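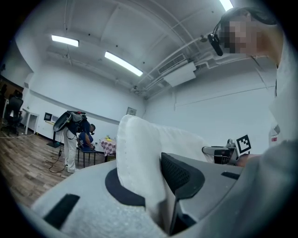 Adhiambo Mfinanga had been folding and packing table linen at Plandeo for years before anyone asked her to strap a machine to her back and do it again, slowly, for the benefit of a robot. I caught her on a break, and she was still rubbing her shoulders when she sat down.

"The first day I thought, well, this is me teaching my own replacement," she said. "I went home and told my sister exactly that."

So did she still think so? She laughed and gave me a sort of half shrug. The packing line has had two arms running since April, and they do the dull end of it, the flat stuff, 348 bundles on a good shift. Anything floppy or odd still comes back to her. "Napkins it can do. Give it a round tablecloth and it has no idea. It just kind of pets it."

What has changed is her day. She used to stand in one spot from clock-in to lunch. Now she spends 90 minutes each morning in the training room, doing ordinary little table jobs over and over (wiping, folding, picking things up, putting them down again), and then goes out on the floor to fix whatever the arms have made a mess of. I asked which she liked better and she said the floor, no question. "In there I get bored and my neck hurts. Out there at least people talk to me!"

Temitope Edet runs the training sessions and has heard plenty about necks. He came over from Beltia, where he fixed conveyor belts, and he's pretty open about how the money works. People who record get a bit extra per session. People who don't want to can say no, and a few have.

"I wanted 2000 good folds by the end of the summer," he told me. "We got there, but I had to stop asking the same four people. They were sick of me."

Has anyone lost a job? Temitope said no. Adhiambo said no too, and then she said, "But they didn't hire when Grace left." We all went quiet for a second. Temitope nodded and said that was fair, he'd noticed it as well.

She'd like the headgear to be lighter and the extra pay to be put in writing. He says he's asked about both. Then her break was over, and she went back out to see about the tablecloths.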